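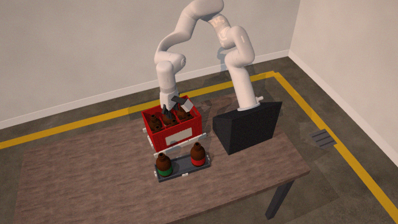
What the Town Keeps: Permit Files in Eltunmont
Final report, Local Government and Records
Sarahí Rosales and Baltasar Arroyo

1. Question

Anyone who wants to hold a sign outside Eltunmont town hall must fill out an assembly permit. The form asks for a name, a home address and, for reasons lost to history, a fax number. We wanted to know how long the town holds on to the answers.

2. Method

We filed 2 records requests with the clerk's office in October. The first was returned because we had left the fax number blank. The second produced 155 pages, most of them legible. We also interviewed Macarena Cordero, who has applied for 20 permits, all to protest the same bus route.

3. Findings

Town policy says permit forms are destroyed after two years. The oldest one we received was signed when both authors were in elementary school. Ms. Cordero's file included her old addresses, her current one and a note reading "polite, brings own chair."

She asked to have the old addresses removed. The clerk's office told her it had no form for that - it suggested she write a letter, which was then added to her file.

4. Limits

We looked at one town and spoke to one applicant. The police department did not answer our email. Xóchitl Zavala read a draft and corrected our account of the appeal process, which Ms. Cordero is now using. Her hearing is set for March.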